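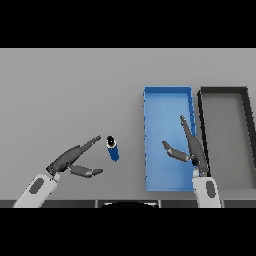 Computer render: white robot arm, gripper open

Cheap crossings and full boats: what a fare change on the Illey can teach us
Speaker notes, department seminar series, Sunday session

Opening (slow down, people will still be finding seats)

Good afternoon, and thanks for giving up part of a Sunday. I'm going to talk about a ferry. It's a small one, it crosses the Illey between Trernow and Clultinel, and I have been obsessed with it for a good while now. I think it's one of the nicest little natural experiments I've come across and I hope by the end a few of you will want the data too.

Ask for hands: who has changed the time of a trip to save money? Then ask who has done it to save less than the price of a coffee. (Usually a lot fewer hands. Leave a pause, let them look at each other.)

Slide: map

Trernow is on the west bank. It has the hospital, the high school and most of the jobs. Clultinel is on the east bank and has the cheaper houses. You can drive between them, but the road goes all the way up to the bridge and back down again, so for most people the ferry is the commute. Point at the bridge on the map, it's hard to see from the back.

The boats are run by Akanda, which holds the contract for the crossing. One operator, one route, and everybody taps a card at the gate. For someone like me that is heaven. I can see when a card crosses, which way, and what it paid. I can't see who is holding it, and I don't want to.

Slide: the problem

The early boats from Clultinel were full. People were left standing on the dock. The mid-morning boats went over half empty, with the same crew and burning the same fuel. Anyone who has taught first-year micro will already be drawing the graph in their head. Charge more when it's busy and less when it's quiet, and some people will move.

And the theory is good! I love the theory. But it doesn't tell you how many people will move, or who they are, and those were the things the two towns wanted to know before they agreed to anything.

Slide: the change

Akanda cut the fare on boats leaving after nine in the morning and left the peak fare alone. Say clearly that it was a discount only, because somebody always asks about the penalty version. The cut was 19 per cent. It started on the Clultinel side first and came to the Trernow side later, on account of a delay with the card readers. I would like to claim that I designed the staggered start. I didn't. A box of parts was late and I got a comparison group out of it.

(Drink of water. Check the clock, should be no more than ten minutes in.)

Slide: what we compare

Keep this part light unless the room is mostly grad students. The idea is simple enough to say in one breath: look at how crossings change on the side that has the discount, and take away how they change over the same weeks on the side that doesn't have it yet. Weather hits both docks. School holidays hit both docks. Fog certainly hits both docks.

The weak spot is that the two docks aren't the same kind of place. Morning traffic from Clultinel is commuters, and morning traffic from Trernow is a mixture of hospital visitors, delivery staff and people coming off night shift. Own up to it here, before question time. I have a slide at the back with the weeks before the change, and the two lines move together nicely, but moving together before isn't a guarantee of anything after.

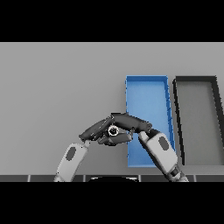 Slide: main result

Take your time on this one. Read the axis labels out loud, every time, even if it feels silly. Time of day runs along the bottom, and the height is the share of the morning's crossings on each boat.

Some 11 per cent of the peak crossings from the Clultinel side moved to a later boat. When I first ran it I thought I'd made a coding mistake, so I rebuilt the file from the raw taps and got the same thing. It's a decent sized response for a saving that small. It was enough to stop people being left behind on most mornings, though I should add that a wet Monday could still do it.

Now the part I find really exciting. The shift didn't come from everyone budging a little. It came from a fairly small group of cards that moved completely and stayed moved. Most cards didn't change at all. If you only looked at the average you would think of a town full of people each adjusting their morning by a hair, and that picture would be wrong.

Slide: who moved

Again, we don't know who is behind a card. We do know the fare type. Concession cards moved far more than full-fare cards, and monthly pass holders hardly moved, which makes sense, as the pass costs the same whichever boat you get on. (I've had that pointed out to me as a flaw. To me it's a lovely check on the method! If the pass holders had shifted as much as everyone else I'd be worried.)

We also ran a short paper survey on the dock. Read two or three of the answers if there's time, they're on the yellow sheet. My favourite is the person who said they had always wanted to go in later and the discount gave them something to say to their boss. There is no term for that in my model and I'd very much like to put one in.

Slide: timing

People didn't move in the first week. They moved after 2 weeks or so, and then it came in a rush. I've got a few guesses. Rosters at the hospital are set in advance, so a worker can't just turn up on a later boat. Car pools to the dock have to be talked over. And plenty of people simply didn't notice the new fare until they'd seen it on the card reader a few times. I can't tell these apart with what I have. If anyone here works on habits or on notice periods, please come and find me at the break.

Slide: what it cost

Be fair to Akanda here. They lost a bit of money on every person who would have taken the late boat anyway, and there were lots of those. They gained new late-morning riders, mainly shoppers, and they put off having to lease another boat. Whether the sums come out ahead depends almost entirely on how you treat the boat they didn't lease. I show it both ways. With the lease counted, the discount pays for itself. Without it, there's a small loss each month.

Someone will ask which I believe. I lean toward counting it, but the lease was a plan on paper and plans on paper get dropped all the time, so I wouldn't bet the house.

Slide: people who couldn't move

Don't rush this slide even if you're behind. The cleaners and kitchen staff who start early got nothing from the discount. They did get a less crowded boat, and a few of them said on the survey that they were glad of it, but the money went to people with some give in their day. A fare like this rewards flexibility, and flexibility isn't handed out evenly. I think that belongs in the main paper and I've moved it out of the appendix.

Slide: where next

The fare is still in place on both sides, so I can watch what happens over the winter, when the late boats run in daylight and the early ones don't. My hunch is that the effect gets bigger in December. I'd also love to try a version in which the saving is paid back as a lump at the end of the month. Same dollars, different feeling. Akanda has been friendly about the idea and hasn't said yes.

If there's a student looking for a thesis topic, the return trips are completely untouched. I've only looked at mornings. What do the people who moved do in the afternoon? Do they stay later, or just work a shorter day? All the taps are sitting there.

Questions, things likely to come up

Did total crossings go up? Yes, a little, nearly all on the late boats.

Could people be swapping cards? A few might. Concession cards carry a photo and the gate staff do look at them, so I don't expect much.

Why not use the bridge counts? I tried. The counter was out for part of the period and what's left is too patchy to lean on. Car traffic is the biggest hole in the paper and I'd rather say so first.

Would it work in a city? I honour the question by not guessing. There was one route here, with one operator, and hardly any other way across. A city rider has other options, and that could push the answer either way.

Last slide has the contact details and the link to the working paper. Leave it up while people ask their questions. There are 2 spare copies of the survey form in the folder for anyone who wants to see the wording, and please get them back afterwards.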